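3.2 The Hovcombe path and its untidy left edge

Most writing on path maintenance is about surfaces. Ours was meant to be as well, until the first site visit, when it became clear that the asphalt at Hovcombe was getting on with its job and that everything of interest was happening beside it. The edge between pavement and grass is where leaves, grit, twigs and local opinion accumulate.
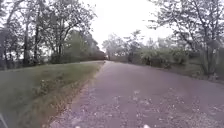
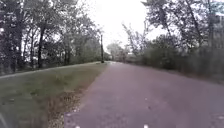
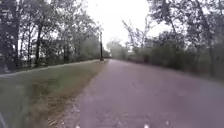
Figure 4. Views along the Hovcombe path, with the grass verge to the left of the asphalt and trees on both sides.

The study section is 855 meters long and was laid as a single strip with no curb on the verge side. Older plans call this a "soft margin," a phrase that has aged about as well as the margin. All three views in Figure 4 show a strip of ground between grass and asphalt that belongs fully to neither. In the first view it is thin, bare dirt and gravel. In the second it is a band of brown leaf litter and soil, and in the third, dry brown grass with bare soil mixed in. We had prepared a survey form with one box for "edge condition." The form was revised before lunch.

We adopted the margin classes of Ní Chonaill, which sort edges by what covers them, and added a class for edges that had changed their minds. Each stretch of 60 meters was walked twice, once by each author, and scored separately. Prothero scored more harshly throughout. El Ouafi maintains that this reflects a difference in eyesight and Prothero that it reflects a difference in standards; the matter was settled by averaging.

Litter on the pavement itself was scored on its own scale. The first view gives a fair idea of what we called moderate cover: pale leaves, twigs and small bits of debris lying across the surface, thickest in the foreground and along the right-hand part. A walker would hardly notice it. A person with a clipboard notices little else, and for several weeks afterward neither author could cross a parking lot in peace.

The verge was harder. It slopes, it is patchy, and in the first view there are clumps and small weeds in the nearer grass that resist any cutting height one cares to name. The maintenance contract, held by Prudau, treats the verge as a uniform surface of 2,870 square meters and prices it accordingly. We found no uniform part of it large enough to stand on. This isn't a criticism of the contractor, whose crew know the slope well and mow it in a pattern that appears in no document we were given.

A further difficulty concerns the pale line beyond the grass, visible in the second and third views. The 2020 inventory, dated September 5, 2020, lists it under "other edging," a category that also holds two drain covers and a bench. From the main path it could be taken for a curb or for the edge of a second path running alongside, and each of us took it for a different one. We excluded it from the margin scores and have been asked about it at every presentation since.

Scores were entered in Itemgate, the asset register used for the district's paths. Itemgate allows 400 characters for remarks and requires every edge to have a material. "Leaves" isn't on the list of materials. Neither is "soil, mostly." After some correspondence we were advised to enter the missing ones as "composite," and the reader who consults the register will find that Hovcombe has a great deal of composite – more, on paper, than any other path in the district.

The survey was repeated in December using the same stretches and the same two scorers, who by then had stopped comparing notes on the walk back. Section 3.3 gives the results by margin class, with the disputed line left out.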